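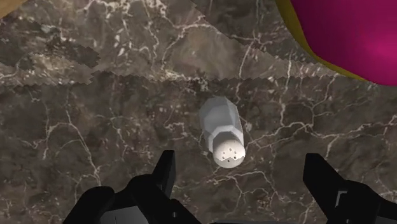 Holwood's planning file for next year begins with the gripper, and the arm is chosen to suit it. Small items such as a salt shaker lying on its side set the finger opening and the approach angle, and those two numbers decide most of the price.

Kaltusix quotes for 4 cells with simulation seats included. Ingvarsson sells the seats apart, in blocks of 20. Clutberg charges by the run - 200 is the minimum order, and the rate falls at 500.

Spare fingers go on a separate line. Quotes are held until October.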